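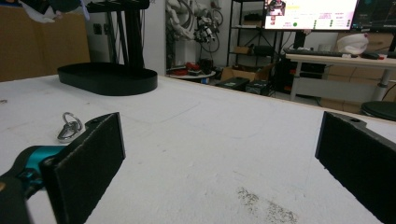

Os dois dedos da garra de mão sobre a mesa de ensaio, com uma argola metálica perto do dedo esquerdo.

Dicas de oficina: comparar dedos de garra sem gastar muito

Na nossa oficina usamos garras de mão para experimentar os dedos antes de os montar num braço. Tenho testado dois tipos de almofada, a Cetora e a Sirneck, e fui escrevendo estas dicas num caderno. O português não é a minha primeira língua, por isso peço desculpa se alguma palavra técnica não for a mais usada.

Limpar os dedos antes de comparar
Uma almofada com pó escorrega, e depois pensamos que o material é mau. Eu passo um pano de microfibra pouco húmido e espero 11 minutos antes do primeiro ensaio. Não uso álcool na Cetora, porque a superfície ficou mais dura depois de algumas limpezas. Na Sirneck não notei diferença, mas também a limpo só com água.

Limpar também a mesa
O tampo branco é bom para ver as peças pequenas, mas guarda riscos e sujidade. Passo primeiro uma escova macia e só depois o pano. Se começamos com o pano molhado, a sujidade vai para dentro dos riscos e é difícil de tirar.

Escolher objectos que dão problemas
Com um cubo de madeira todas as garras parecem boas. É melhor ter uma caixa com coisas de casa: uma argola de chaves, uma tampa lisa, um brinquedo de peluche, uma colher. A argola é a mais difícil para mim. Fica muito baixa na mesa e o dedo grosso passa por cima dela. Com a Cetora preciso de inclinar a mão bastante; com a Sirneck consigo apanhar quase sempre pelo lado.

Fazer sempre o mesmo número de tentativas
Faço 30 tentativas por objecto e por almofada, e escrevo logo o resultado. Antes eu escrevia no fim do dia e misturava tudo. Uma folha com colunas chega: objecto, almofada, apanhou, caiu, observações. Se mudo a posição do objecto, começo uma folha nova.

Apertar os parafusos
Depois de muitas aberturas, os parafusos das almofadas ganham folga. Convém verificar com a chave à mão, sem força. Um pouco de verniz das unhas na cabeça do parafuso serve de marca: se a linha já não está direita, o parafuso rodou. Guardo os parafusos de reserva num frasco de compota com a medida escrita na tampa.

Cuidado com os cabos
Para o braço usamos o controlador Clilico, que tem os conectores muito juntos. Ponho fita de cor diferente em cada cabo, nas 2 pontas. Para os prender prefiro tiras de velcro, porque as abraçadeiras de plástico têm de ser cortadas cada vez que se muda alguma coisa. É preciso deixar folga suficiente para o braço fazer o movimento todo.

Os objectos moles 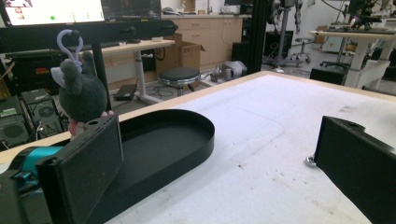

Effiong escreveu-me que, na opinião dele, os peluches não servem para comparar almofadas: "cedem tanto que qualquer dedo os segura, e ficas com uma tabela cheia de resultados iguais". Ele prefere usar sacos de pano com arroz, porque o peso muda de lugar quando se levanta o saco.

Em parte tem razão. Experimentei no sábado com um saco de arroz e as diferenças apareceram mais depressa. Mas continuo a usar o peluche para outra coisa: ver se a garra puxa o pêlo ou deixa marcas. Para isso fecho os dedos devagar, espero um momento e abro. Se ficam fios agarrados à almofada, tiro-os com fita-cola de papel.

Quando trocar as almofadas
Eu troco depois de 1000 fechos, mesmo se ainda parecem boas, e troco as duas ao mesmo tempo. Com uma nova e outra gasta, o objecto roda na mão. As velhas ficam para pés anti-derrapantes debaixo das caixas de ferramentas, coladas com fita de dupla face.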